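3.2 Footwear storage task

Slide sandals were chosen for the storage task as they have no laces and keep their shape when set down. The rack is low, with a flat upper shelf and room for shoes beneath it.

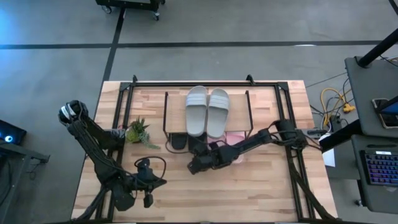

Figure 4. Grey slides on the upper shelf of the rack, with black and pink footwear below.

Colour was the main cue for matching pairs, with strap and sole design treated as secondary.
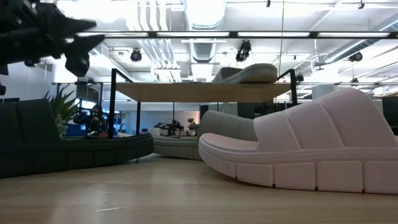

A pair was scored as stored when both slides shared a level – toe direction was coded separately.

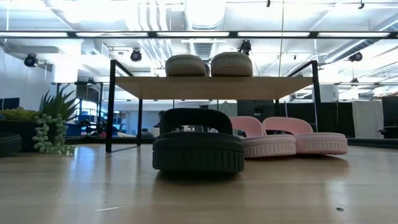
Tiêu coded 200 placements, and unclear cases were left out of the totals.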